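Garside Table Syrup Starter Set
Item 341

Ships in two days
In stock

I started making soda syrups in my kitchen because I was tired of hauling bottles home, and then my neighbors started knocking, and well, now it's a shop! The Garside set is the one I tell people to buy first. It's what I'd give my own sister (I did give it to my sister, she wanted the ginger one and got both).

You get two syrups in the box, a ginger and a sour cherry. Each bottle pours easily and has a screw cap that you can rinse under the tap. There's also a long-handled spoon, which sounds like a throw-in until you've tried to stir something thick off the bottom of a tall glass with a teaspoon and gotten it up to your knuckles.

The ginger is hot. I mean it, start small. I grate the root and let it sit overnight before I strain it, so it has that burn at the back of the throat that store ginger ale never has. Liesbeth Hoekstra, who helps me bottle, puts it in her tea all winter and says it's wasted on bubbles. We disagree about this weekly.

Sour cherry is the gentle one. Kids like it, and so do people who say they don't like sweet drinks. It's also very good over vanilla ice cream, or brushed on a cake while the cake is still warm. I've put it on pancakes too and I'm not sorry.

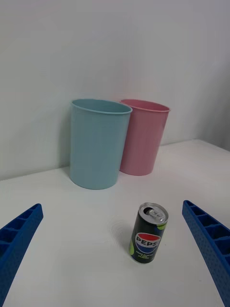

As for how much to use, I go with one spoonful of syrup to a small glass of cold soda water and then taste it. Put the syrup in first, water second, ice last. If you do the ice first the syrup just grabs on to it and sulks there. Still water works fine for the cherry. For the ginger I really would spring for bubbles, whatever Liesbeth tells you.

Keep both bottles in the fridge once they're open and finish them within a month. You may see some cloudiness at the bottom of the ginger, and a good shake takes care of it. Please don't freeze them in the bottle! Ice cube trays are great though, and a cherry cube in lemonade is a very nice thing on a hot afternoon.

What's in them: the ginger is ginger root, cane sugar, water and lemon juice. The cherry is sour cherries, cane sugar, water and lemon juice. Same kettle for both, and the same kettle does my almond syrup in November, so if you have a nut allergy please skip this one.

Shipping and returns

I pack on Mondays and Thursdays. If a bottle shows up broken, send me a quick photo and I'll mail another, no need to return the pieces. Unopened sets can come back within a month.

What people have written

"Bought it for my dad and had to order again for myself. The cherry went in one weekend." Morena Colombo

"Ginger is stronger than I expected, and I was warned. Took off a star in my head and then put it back after the second glass." Florêncio Matos

"Could you please sell the spoon on its own?" Concetta Gentile

(Concetta, yes, they're on the Extras page now!)

Goes well with: Tresano lemon syrup, Garside refill bottles, long-handled spoon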